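Revisión de la celda antes de grabar, lunes por la tarde. La relleno yo, que me toca la tanda de cubiertos del proyecto Kevier, y voy dejando comentarios para quien siga.

## Pinzas

- [x] Dedos sin nada entre medias al arrancar
- [x] Apertura y cierre completos, 3 veces por brazo
- [ ] Holgura en los dedos: la derecha me suena rara al cerrar, ¿alguien más lo nota?
- [x] Cámara de muñeca con imagen estable
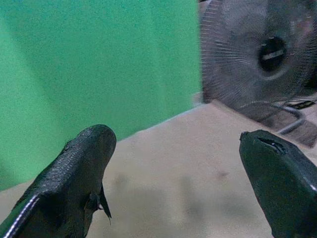 *Punto 4. Cámara de muñeca: los dos dedos, la mesa y el ventilador al fondo.*

El ventilador me trae loca. En la tanda anterior salía en unos episodios sí y en otros no, y al comparar las dos políticas ya no sabía si medía el método o el fondo (¡una semana mirando curvas!). Propongo apuntar su posición en la hoja de cada sesión y no tocarlo hasta terminar.

## Mesa y objetos

- [x] Tarro con la tapa enroscada
- [x] Cuchara dorada sobre el tablero
- [x] Tenedor disponible para el brazo derecho
- [ ] Marcas de posición inicial: pendientes, Sosa quedó en mandar la plantilla
- [x] Paneles verdes bien juntos en la esquina

Con el tenedor, paciencia. Lo quiero agarrado en vertical y con las púas hacia arriba, que es la pose que evaluamos.

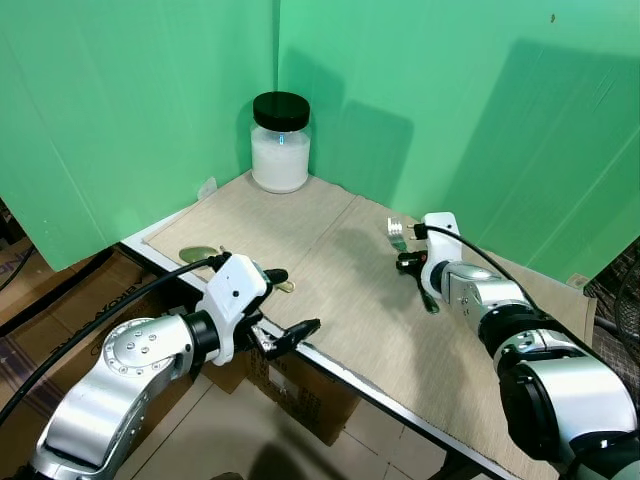
Otra cosa que miro siempre son las sombras sobre los paneles, porque la variante sin aumento de datos de Urnent se despista con ellas muchísimo más de lo que yo esperaba. De 283 episodios grabados me quedé con 231, y en casi todos los descartados la luz había cambiado a media tarea.

## Cables y parada

- [x] Cables con recorrido libre en los dos brazos
- [x] Parada de emergencia probada
- [ ] Cajas de cartón junto a la mesa: apartarlas un poco más
- [x] Pausa cada 30 episodios

Resultado: apta para grabar, con tres puntos abiertos. Lo de la pinza derecha lo vuelvo a mirar mañana.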